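Larel Robotics Notes
We use cookies to remember your settings. Accept | Manage

Posted 13/01/2018 by Elsie Ellery

# Brostthorpe cell: setup and care

This README covers the two-arm cell at Brostthorpe, where black parts are moved between the yellow shelving and a plastic bin on the floor. It goes with the Fakov recordings, release 6. Read it before you power up the arms or change a hand.

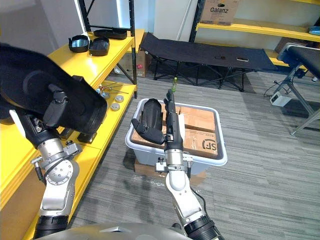
Reading time: 2 min

## Layout

The bin stands between the arms and the cot, with cardboard boxes inside to bring the work up to a height the hands can reach. Keep the shelf on the robot's left. The power box stays on the carpet at the right, and its cord must not cross the bin's side of the room.

## Wrist check

Do this every 96 hours of running time.

1. Power down and let both arms settle.
2. Wipe the wrist housing with a dry cloth. Look into the round recess for grit.
3. Check the small black tabs under the dark band. Replace the hand if one is cracked. 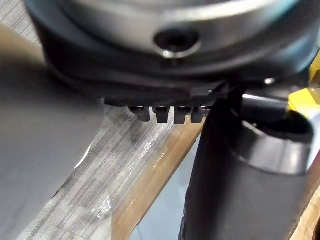 4. Tighten the wrist clamp by hand, then a quarter turn with the key.
5. Run the cable through its full twist and watch for pinching.

## Grip settings

Large parts are held by the rim, with the left hand. The closing limit is 114 in the config file. Going higher marks the padding

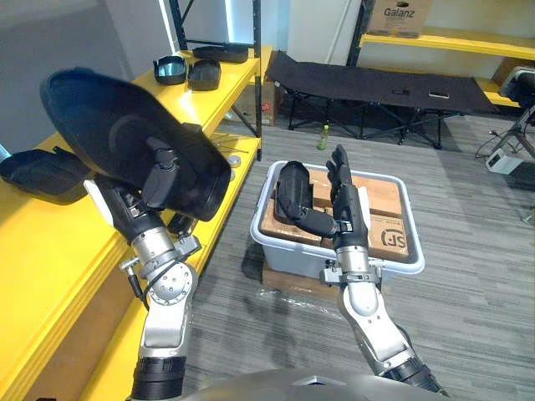
and wears the fingertips, so lower the speed first if a part slips. Save the old file before you edit it.

## Known problems

The right hand loses its zero after a hard stop. Run the homing script twice. The log shows code 3474 when this happens.

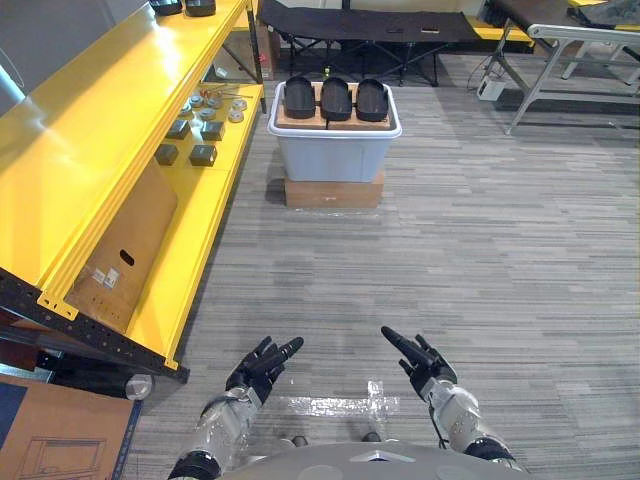 Lorraine Nepia writes that the second homing run can be skipped on the Halás firmware from June, provided the hand starts fully open. We have not tested this on the left arm.

Contact: Larel Robotics, Brostthorpe | © Larel | Back to top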